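Lemham Community Help Boards > Home and Table > Setting Up and Serving

How do I lay a table for a small dessert tasting without it looking crowded?

Posted by Naheed Gondal

Hello everyone, and thank you in advance for your patience, as I do tend to go on a bit. I'm having my in-laws over this coming Sunday and I've decided against a big meal. I'd like to give each person one little place setting with a few sweet things to try, with the rest of the treats on a tray so we can pass them along and chat.

I already have most of what I need. The placemats are bright red with a lot going on in the print, and I love them dearly – they make me happy every time I open the drawer. My plates are square, with a dark brown rim and a blue-green middle, and then I have a plain black tray for serving. My worry is that the whole thing is going to be too much for the eye once the food is on it. I also can't decide where the tray should go, or whether the knife, fork and spoon all belong there for what is really just cake and donuts. I did a trial run of one setting this afternoon.

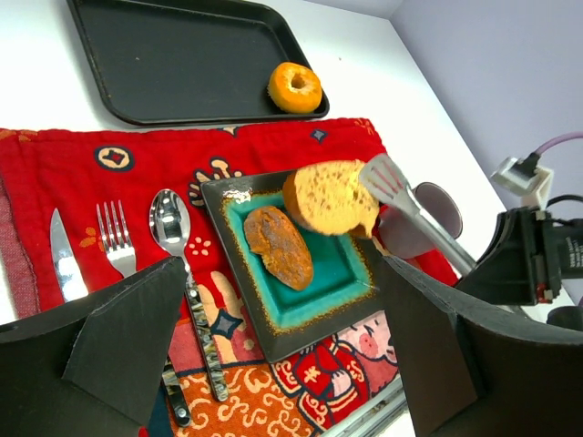

Trial setting, with the tray behind the placemat and the silverware on the left.

My sister-in-law is a careful sort of person about tables, and although she would never say a word, I would like to get it right. Any thoughts at all would be welcome, including on the food. I was thinking of a small roll, a donut and a slice of something plain for each person.

Marguerite_T

Oh, I like this very much, and please don't put those placemats away! A busy mat is only a trouble when everything on top of it is busy as well. Your plates have a calm center, so the food has somewhere quiet to sit, and the black tray does the same job at the back.

On the silverware, the formal way would be fork on the left, knife and spoon on the right with the knife nearest the plate and its blade facing in. For a dessert tasting at home, though, I think all three together on the left is friendly and perfectly easy to use, as long as they're straight and have a little air between them. I line mine up by the bottoms of the handles and then stand at the foot of the table and squint. If you're only serving things people can pick up or cut with the side of a fork, you could leave the knife in the drawer, but with a crusty roll I'd keep it.

Leave the tray where you have it, behind the mat and square with the table. Off to one side it gets bumped by elbows – I lost a very nice lemon loaf that way one February and I still think about it. And do serve with tongs. Once you have a few people reaching across for a sliced cake, fingers make a mess of it, and tongs let you set each piece down on the plate just where you want it.
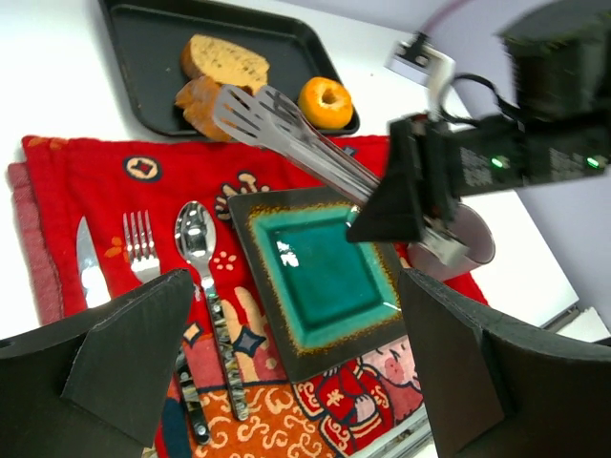

Duncan thinks tongs are fine for donuts but rough on cake, and he'd reach for a flat server with anything soft. His way is to slide the server all the way under the slice, steady the top with a clean fork, and lower it onto the plate with the cut side facing the guest. He also likes to slice everything while it's cold and let it come up to room temperature on the tray, which keeps the crumbs down. If tongs are all you have, he says to grip the slice low and wide and go gently.

PellaWren

I'm no expert but here's what we do. Put the biggest piece toward the back of the plate and the small ones in front. Don't cover the whole plate. Napkins can go on the mat under the forks if you're short on room, or just hand them out.

Also maybe skip the frosting on anything if the plates have a nice color? We did glazed donuts and frosted cake once and it all ran together.

Naheed Gondal, replying

You are all so kind, and so quick! I've been fussing with it again with Marguerite's advice in my head, and I moved the sweets over to the plate to see how they would sit together. I think three is as many as I'd want on a plate that size.

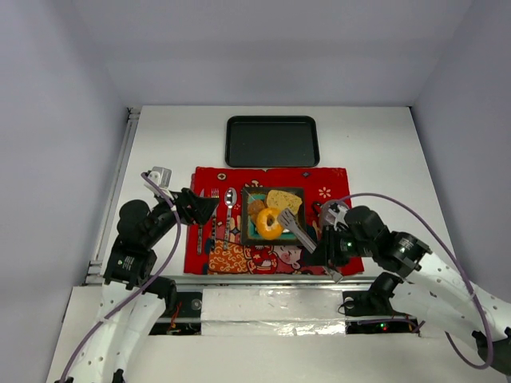 Should I fill the plates before everyone sits down, or let people help themselves from the tray?

I'd fill them just before you call people to the table, and keep the second helpings on the tray for passing. A full plate waiting at each seat looks generous, and shy guests don't have to be the first to reach. Cover the cake loosely until then so the cut edges don't dry out – Marguerite_T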